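Search posts, people, topics

Can a machine do the tidying yet? A thread from a doubter. The job on the table is kids' beads and blocks.

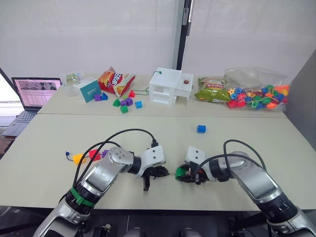
2 min read

Two arms, one green block in the grip on the right, the other set of fingers open. A short string of beads lying on the table, one blue bead off on its own. Any parent has met this job at the end of the day, usually with a bare foot.

I keep hearing that household robots are close. Kamholm's newsletter said it again in April and I said then I'd believe it when one could put a playroom away. Still waiting.

Look at what's on the back table, because it's my lounge floor in miniature. Foam blocks, a white house with a cord on it, snack bags, a clear bag of lacing beads. Hard things, squashy things and string, all in together.

Foam blocks I'll grant you. They're chunky, they've got flat sides and they forgive a bad grab. If the pitch was "robot picks up foam blocks" I'd have no argument.

String is where I get off. It has no fixed shape, it catches on everything, and you pull one end to find out what the other end is doing. I'd put beads on a lace well above stacking plates.

Someone from the Benkirane forum told me last time that I was "judging a toddler by adult standards". Fair enough, but nobody's trying to sell me a toddler for the price of a used car.

My test, same as before: 48 beads, one lace, 7 colours sorted into cups, and no person stepping in. I'd allow it four goes. Do that in an ordinary home with the dog wandering past and I'll eat my words in public.

Same goes for the shop floor, by the way. I spent two years packing orders at Fornum and the boxes were never the trouble. It was the odd-shaped stuff in floppy bags, and we did that by hand right up until I left.

Pruvbridge people, before you reply: yes, I've read your post on dishwashers. Loading a rack of matching plates isn't my kitchen either.

Happy to be shown wrong. Send me the whole job at normal speed, start to finish, no cuts. Meanwhile I'm off to pick up beads.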